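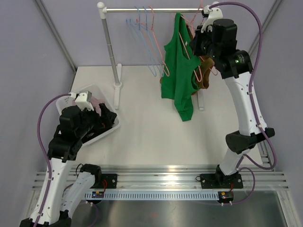
White plastic basket, silver rail, and the pale pink one still waiting its turn.

Apr 16, 2020

I have been meaning to write about the clothes rail for weeks and kept putting it off for more important subjects, but I've done four loads of washing since yesterday morning and I can't think about anything else, so the rail it is!

Some background for anyone who missed the February posts. When I moved from Wolholm to Kustthorpe I lost the big garden and the washing line that went with it. What I got in return was a yard with a wall so high that the sun gets in for perhaps an hour after lunch. I hung sheets out there twice. Both times they came in damper than they went out, with a snail on one of them the second time.

So everything dries indoors now, and for the first couple of months I did it the way we did it when I was a child, meaning the backs of chairs, the banister, the tops of doors and one sock per radiator knob. It works, sort of. You also end up with a ridge across every jumper and a house that smells like a school cloakroom.

Then I found the rail. It came out of a closing-down sale at Matoušek, the old outfitters on the hill, where they were selling off the fittings as well as the coats. Just a plain clothes rack, one silver bar across the top. I'd gone in for buttons. I carried it home on foot in two pieces and had to stop on every bench.

What I hadn't understood is how much better a shirt dries when it is on a hanger! All the creases fall out by themselves if you give it a good snap first and do up the top button. I used to iron for an hour on a Sunday evening, and now I iron collars and pillowcases and that's it. Dresses, blouses, even T-shirts, they all go straight from the basket to the bar. Trousers go on by the hem, with clips.

A few things I've learned, in no sensible order:

Put the basket up on a table. I know this sounds like nothing. I spent years bending down to a basket on the floor and coming back up with one sock. Now it goes on the table, to the left of the rail, and I just reach across. My back has been so much happier that I've started doing the ironing basket the same way.

Hang the long things at the ends and the short things in the middle. Done that way, the air gets under the middle and you can still slip a bowl of smalls in beneath.

Leave a gap. Mine takes 21 hangers if I squash everything up, and on a wet day I've done it, but it's a false economy. With a hand's width between them, shirts are dry overnight. Squashed up, they are still cold at the seams at lunchtime and you've got to shuffle them all along anyway.

Pale things first. This one is pure superstition on my part, but I like having the light colours on the bar before I touch anything dark, in case there's fluff on my hands (there is always fluff on my hands). Pink counts as pale. Pink washed with a navy towel does not count as pale any more, and I have the cardigan to prove it.

Knitwear never goes on the bar. Lay it flat on a towel, roll it up, kneel on it, unroll it, leave it alone. Thick wool has taken 72 hours in this house, so plan ahead if you want to wear it to something.

The hangers turned out to be a whole subject of their own. Wire ones leave a little rust kiss on a wet collar, and the fat wooden ones are lovely but they take up half the bar. I've ended up with slim plastic ones called Steloro that a neighbour was giving away in a carrier bag, and they are brilliant, with just enough grip that a wide-necked top doesn't slither off in the night. I only have 8, so they go to the slippery things and everybody else has to manage with what's left.

I did measure up for a second rail. The space beside the window is around 150 centimetres wide, so there's room for one if I move the plant stand, and the plant stand could go in the bathroom, where the fern would probably be thrilled. But then where would the clothes airer go? I've drawn it on the back of an envelope three different ways and every one of them ends with me climbing over something to open the curtains.

Next on my list is the peg bag, which has split down one side and drops pegs behind me all the way up the stairs. I've got half a metre of striped cotton left over from the kitchen cushions and I'm going to have a go at a new one with a proper wooden hanger sewn into the top. If anyone has a pattern they like, please leave it in the comments, preferably one with no zip!

Right, the machine has just beeped. Pillowcases.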